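September, bench log, laundry cell
Entry: S. Pasaribu
Unit under review: Flikudora loading kit, on trial from Hartono. Two arms, hands, wrist cameras, task software. Trial ends after 300 cycles, then we send Bellora a yes or no.

09:40. Start at cycle 61. Front loader, door open, mixed darks plus one red item. Basket held in both hands, far end tipped toward the drum.
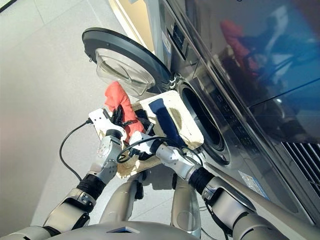
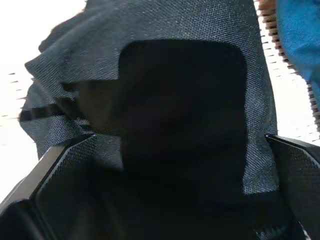
First: head view, basket at the drum opening. Second: wrist view, dark gray woven cloth between the finger pads.

Notes from the morning block:

Basket approach repeatable. Set the tilt to 18 degrees in the config; the Flikudora default is 11 and leaves cloth in the near end. Kept 18.

Black clothing is hard to tell from the cabling on the rim in the head view. Segmentation merged the two on several cycles. Tried the alternate exposure preset, small gain. Want a light-colored sleeve on the cable run before the next block.

Wrist view goes nearly black in the middle when dark cloth fills it. Grasp check falls back to finger position, and that can't separate one layer from two. Asked Hartono whether the fallback threshold is open to the user. Their manual says no, the menu says yes.

Dotted pads: no complaint on woven cloth. Thin knits still to do.

Price sheet lists spare pads only as a full hand set. Flivberg quotes pads singly but has not confirmed the fit.

Open:
- cable sleeve
- threshold answer from Hartono
- repeat block with light items only
- copy config to the shared drive before anyone updates the firmware

Stopped 12:15. S.P.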